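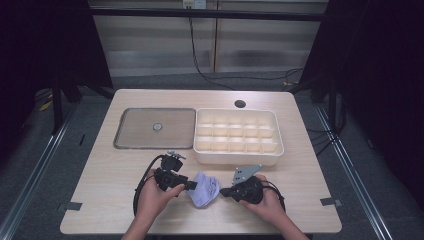 Is a pair of hand-held grippers good enough for comparing jaw designs on cloth, or do I need to put them on an arm first?

Hand-held is good enough for the first comparison. You'll learn which jaws pick up a single layer and which ones grab a fistful long before an arm has anything to add, and you can change jaws without touching any robot code.

Filed under: Home > Robotics > Grippers & End Effectors > Soft Items

Asked by hemline_hal, 2020-05-20

Longer version of my question, for anybody with the patience. I've been going back and forth between two jaw sets for a folding project – the Trarkley ones with the ribbed pads and the Nalora ones with the thin flat tips. Plan is to end up with two arms facing a table, doing small pieces of laundry: washcloths, napkins, that kind of thing. I don't have the arms yet. What I do have is two hand-held units with cables running back to a PC, and a lot of evenings.

My worry is that I'm a person, and my wrists do clever stuff without telling me. So if I like the Nalora tips in my hands, will I still like them on a robot? Also my boss wants a number at the end of this and I have no idea what number to give him.

3 answers

Answer from Mirela Fagundes (marked helpful)

I did almost exactly this in April, same kind of comparison with different jaws, so let me just tell you what I'd do over again and what I wouldn't.

Your wrists are a real problem but you can handle it. Pick one way of approaching the cloth and stick with it. Mine was straight down, close, straight up, no wiggling. If the pick failed I wrote down a fail and dropped the cloth again. The first evening I kept "helping" without noticing, a small twist here, a little scrape against the table there, and every jaw set looked wonderful. I threw all of that out and started over.

Do 20 tries per jaw set per cloth, then swap, then come back and do another 20 with the first set. The coming back matters more than you'd think! I got noticeably better with practice, so whatever I tested second always won. Once I alternated, the gap between my two sets shrank a lot.

For the number, I'd give your boss 2 of them. One is how often you got any cloth at all, the other is how often you got just one layer. Thin tips usually do great on the second and so-so on the first, and ribbed pads go the other way (at least mine did, I've never had the Trarkley pads). If you average them together you'll hide the only interesting thing you found.

Start every try from a crumpled cloth, dropped from the same height. A flat one is too easy and tells you very little about laundry. And use a cloth in a color that stands out from your table if you're recording video, because going through clips afterward trying to see where a white napkin ends on a white table is miserable.

Oh, and cables. Get them going outward, away from the jaws, left one to the left and right one to the right. Leave slack. When a cable goes tight it pulls on your hand right at the end of a reach, and you blame the jaw.

Answer from Anderson Fontes

Agree with most of that, but I'd push back a bit on leaving the arm for later. Hand-held tests won't show you how hard the thing squeezes when a motor is doing the squeezing. We liked a set of soft tips by hand, mounted them on our arm through an Arruda adapter plate, and they folded over sideways on the first hard close. By hand we'd been easing off as soon as we felt the table. The arm doesn't feel the table, it just keeps going down until you tell it to stop.

So borrow an arm for one afternoon if you can, even a single one. Try the jaw set you like best and the one you like second best, and only do the pick, skip the folding.

About recording: we logged with the Stunix controller and ended up with 2000 clips, and 1152 were usable. Most of the rest were thrown away for one dumb reason – the operator's fingers blocked the view of the jaws. Check your first few clips before you do a whole evening of them. I wish I had.

Answer from bobbin77

just get the flat ones, ribbed pads collect lint

Comments (5)

hemline_hal: Thank you both, this is super useful. Mirela, what height did you drop from?

Mirela Fagundes: Elbow height with my elbow resting on the table. Not very scientific but it was the same every time.

hemline_hal: Good enough for me. I did a first round with the ribbed pads last night and yep, I was twisting. Starting over with straight down, straight up.

quietservo: Question for Anderson, did you end up putting a stop on the downward move or did you go with something springy at the wrist?

Anderson Fontes: Springy. A stop works fine until somebody changes the table height, and in our shop somebody always does.

Print this page
E-mail this page to a friend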